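Wederach sorting fault

The Wederach sorting fault was a recurring error in the Hirnum household robot, a two-armed machine made by Mustance for light kitchen work. The robot put full packets in with empty wrappers, or left them on the counter and reported the job as finished. It was first noted in September at the company's test kitchen in Wederach.

Background

Hirnum learned small tidying jobs from recordings of people doing them by hand. One of these jobs was sorting snack packets and sachets on a crowded counter. The training set for it held 1,492 recordings, of which 667 included clear plastic bags.

Fault

In a check of 200 runs, the robot most often failed when a packet was inside or behind clear plastic. Glare on the plastic changed the outline of the packet, and the software treated the crinkled surface as a wrapper. The arm then closed on the bag and pulled the contents with it. In 3 runs the gripper kept pulling after its force limit had been reached, and the operator used the stop button. There were no injuries. The force limit problem was logged as a separate safety matter and traced to a delay in the wrist sensor.

Cause

A review by the testing firm Jurčo found that the labels in the training set were uneven. Some labelers had marked a bag and its contents as one object, while others had marked them as two. Crumpled wrappers and full packets of the same color had also been given the same label in a number of recordings. The review found no fault in the cameras.

Manual work

Sorting by hand at a counter involves clear plastic bags, printed packets and crumpled wrappers close together, with bamboo or other light-wood trays to one side.

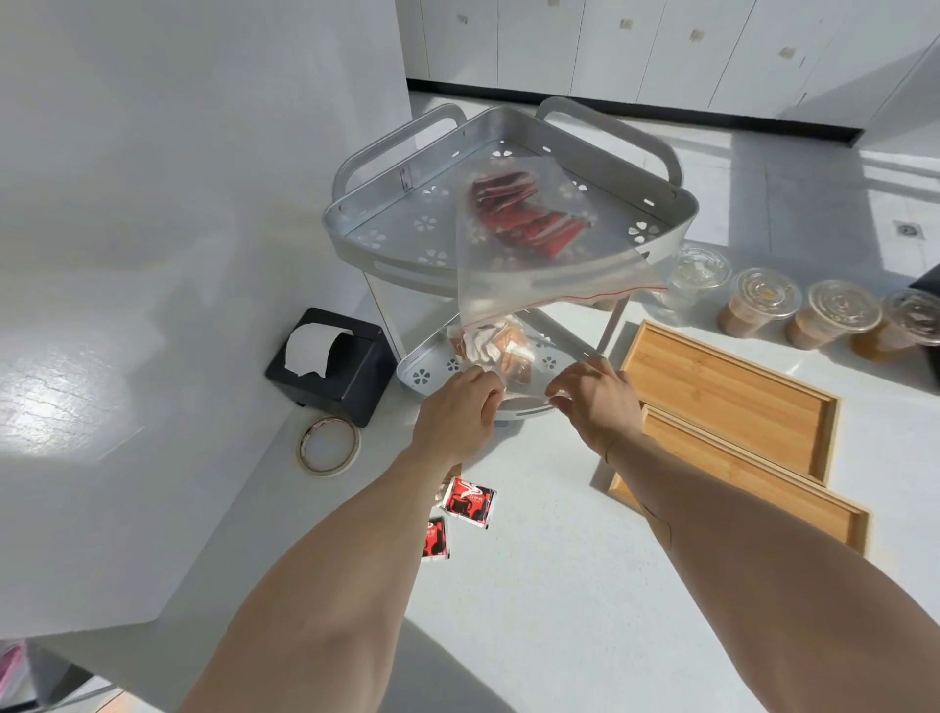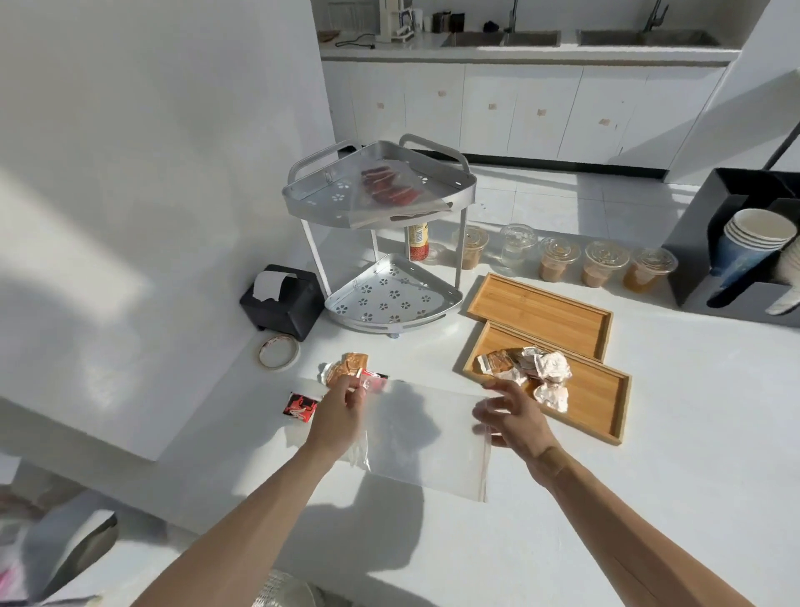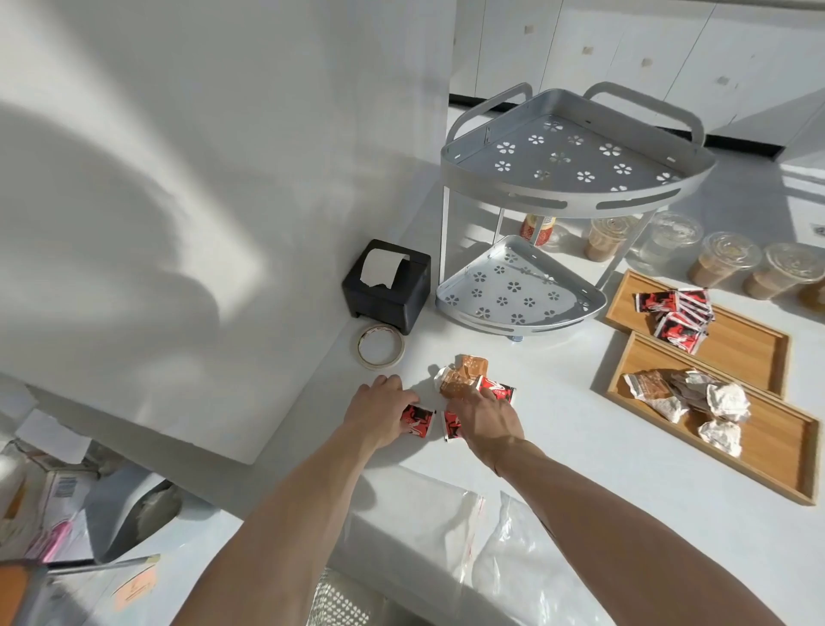 Correction

Mustance relabeled the recordings with bags and contents marked separately. The wrist sensor delay was fixed in a software update released on 2026-10-09, which also makes the arm let go when the force limit is reached. Until a unit has the update, the manual says to keep clear bags out of its work area and to stay within reach of the stop button.

See also

Gripper force limits
Transparent object detection
Training data labeling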